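Game misconduct in adult league, was it the right call?

Forum > Rec & Adult Leagues > Rules and Officiating
19 replies, 2,833 views

lefty_dman
ok need outside opinions. C league, Wednesday late game, we're up 3-2 with under two left. Our center gets tripped at the red line, no call, he slams his stick on the boards on the way to the bench. Stick doesn't break. Nobody near it. Ref gives him two for unsportsmanlike, he says one word (you can guess) and boom, game misconduct. They tie it on the PP and win in the shootout. Is that a toss in your league??

Anilora
One word AT the ref or one word in general? Big difference. At the ref = gone, every league I've played in. In general = usually you get a look and maybe a ten.

lefty_dman
In general. Into his glove basically. I was standing right there

backhand_benny
Everybody's guy says it into his glove. I've reffed C league for six seasons and I have heard a lot of gloves.

The slam is two minutes all day. After that he's on thin ice and he knows it. Go sit in the box, drink your water.

Raju
disagree with benny. Two min for the stick fine. But a game misconduct with under two left in a one goal game is a ref making it about himself. Give the ten, same result, he's done for the night anyway and he doesn't miss the next one.

backhand_benny
Clock shouldn't matter. If it's a game in the first it's a game in the third.

Raju
should not but does. you never swallowed a whistle late?

backhand_benny
Sure I have. And got yelled at for that too.

lefty_dman
see thats my whole point, he swallowed it on the trip!! Our guy goes down at center ice with the puck and nothing, then he finds the whistle for a stick on the boards

cluvell_goalie
Hi, other team here lol. I'm at the far end so take it for what its worth but from my crease that was not a trip. Your guy toe picked. Also the word was not into his glove because I heard it.

lefty_dman
you heard it from the far crease

cluvell_goalie
I heard it from the far crease

Anilora
well ok then

Cello
Does it carry a suspension? In ours a game misconduct is automatic next game plus you have to email the league before you're let back on the sheet. Second one in a season and you're out for playoffs.

lefty_dman
Next game yeah. And it's the one against first place of course. We have nine skaters on a good night, so eight now.

Cello
Then appeal it. Worst they say is no. Keep it short, dont relitigate the trip, they will not care about the trip. Ask for the game to be changed to a ten based on what was said and to who.

backhand_benny
Cello's right about leaving the trip out. Judgement calls aren't reviewable anywhere I've worked. Also get him to write it himself. Captains writing for guys looks bad.

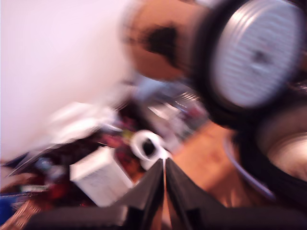

Post #17
Raju
and if the appeal fails, just go get a sub. we've had good luck asking the Sunday pickup group. check your roster rules first, ours says a sub has to be same level or lower and can't play goal

Post #18
lefty_dman
Update. He wrote the email, I read it over and took out two paragraphs about the trip (sorry). League answered same day. Game misconduct stands, suspension stands, but they're not counting it toward the playoff thing. So half a win I guess. Still think ten was plenty but whatever.

cluvell_goalie you're invited to come sub for us against first place, since your hearing is so good

Post #19
cluvell_goalie
cant, Raju says subs can't play goal. and I skate out like a folding chair

Post #20
backhand_benny
Fair outcome imo. Tell him next time to slam the stick in the parking lot.

Anyone know if the October schedule is posted yet? Ours still shows last season's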